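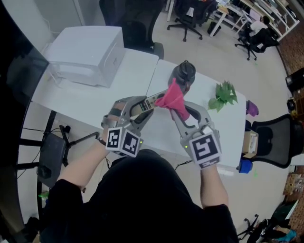
The last ferry to Skustside leaves at nine in the evening, and if you miss it you will spend the night in Drostasau whether you planned to or not. I missed it on a Thursday in January, with a wet scarf and a bag of oranges, and that is how I came to eat the best bowl of soup I have had in years.

I should back up a little, because the soup makes more sense if you know the town. Drostasau sits on the shallow side of the bay, where the water is too thin for big boats and the wind comes in flat and mean from October on. People there have always cooked for the weather. The kitchens are small and the pots are large, and most houses keep something going on the back burner from breakfast until bed — beans, usually, or barley, or the bones from whatever was roasted on the weekend. You smell it when you walk up from the landing, first onions, then smoke, then something sweet that I took for parsnip and later learned was dried pear.

The pear is the secret, if a thing that everyone in town does can be called a secret. They slice it thin in September and dry it on strings above the stove, and a handful goes into the pot with the cabbage. It melts down until you would never know it was fruit. My grandmother did something like it with prunes, in a kitchen a very long way from there, and I had forgotten all about it until the first spoonful (I will admit I got a little teary, though I had also been standing on a cold dock for quite some time).

The place where I ate is called Domano, and it has nine tables and one long bench under the window. It began as a net shed. The floor still slopes toward the water, so your bread will drift away from you if you don't set it against the salt dish. There is no menu in winter. You sit, someone brings a bowl, and if you finish it they bring another without asking, and then there is a small plate of cheese and a pickled thing, and then you are expected to go home. I had no home to go to that night, so they let me stay by the stove with my oranges, and I shared them around, and we got to talking about cabbage.

There were strong feelings about cabbage. One side of the room held that it should be salted overnight and squeezed before it goes anywhere near the pot. The other side thought this was fussy, a Skustside habit, and that a good cabbage picked after the first frost needs no help from anyone. I have since tried it both ways in my own kitchen and I like the salted version a bit better, but I would not say so in Drostasau.

What both shores agree on is the pepper. It comes from Subramaniam, the spice shop on the hill behind the church, which grinds to order and closes when the day's grinding is done. They sell a coarse black pepper with a little toasted coriander in it, in paper twists, and I have seen people get off the morning boat and walk straight up the hill for it before they have had coffee. I bought two twists and wished by the time I got to the train that I had bought more.

If you want to make the soup at home, you can get fairly close. Start with more onions than seems right and cook them slowly in butter until they slump. Add the cabbage, a cup of barley, the pear, and enough stock to cover, and then leave it alone for 120 minutes on the lowest heat you have. Stir it when you pass by. The pepper goes in at the end, off the heat, along with a spoonful of vinegar, and you want dark bread with it, the sour kind.

I took the first ferry back the next morning. The bay was gray and perfectly still, and the woman at the ticket window asked if I had eaten at Domano — my scarf smelled of the stove, she said. It still does, a little, and I haven't washed it.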